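The Fruit Situation

Print this post | E-mail this to a friend

I came home from the market with grapes again. Ximena Iturra, who shares my rent and my grocery bill, asked if we were opening a winery. I put them in the woven basket, as a person with standards does, and then there was the matter of the banana, which doesn't go with anything.

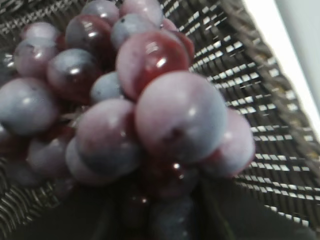 Grapes in the basket, banana on the white table.
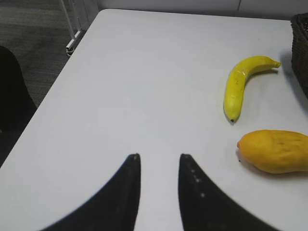 What I paid

Two bucks over what I'd planned, and I'd planned badly. The basket was $2 at a yard sale in June and remains my best investment. Ximena wants the banana for her oatmeal. I've agreed, on the condition that she stops calling it oatmeal.

Last updated: 25 August 2023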